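Chapter 3: Bulk Storage and the Flow of Small Parts

Posted in March by the Dreltedel coursebook desk
Print this page | E-mail this page

3.1 Scope

A store holds stock between two operations that run at different rates. This chapter treats loose stock, meaning items kept in bulk without fixed positions. Racked and palletised stock is covered in Chapter 4.

The capacity of a container is stated in two ways: by volume and by permitted load. The lower limit governs. A container rated for 1000 castings by volume may reach its permitted load well before it is full.
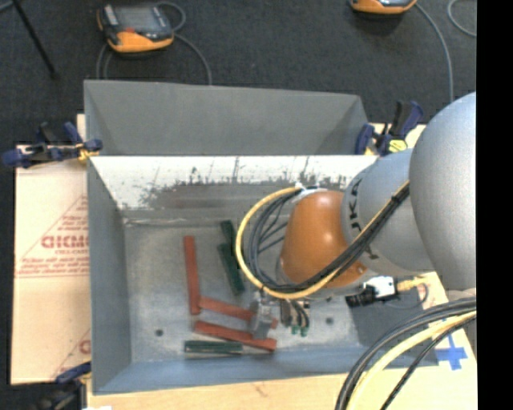
Void fraction is the share of the container's volume not taken up by solid material. It depends on the shape of the item and on the method of filling. Long or hooked items give a high void fraction and tend to tangle.

The Briro works in the Sauerland is used as the worked case. Its store lists 1631 part numbers, of which 131 are held loose. Reorder levels for these are derived in Section 3.4.

Comments (2)

Brosamden: Is void fraction the same as porosity in the soils module?

tm_stores: Same ratio, yes. Watch the units in 3.4.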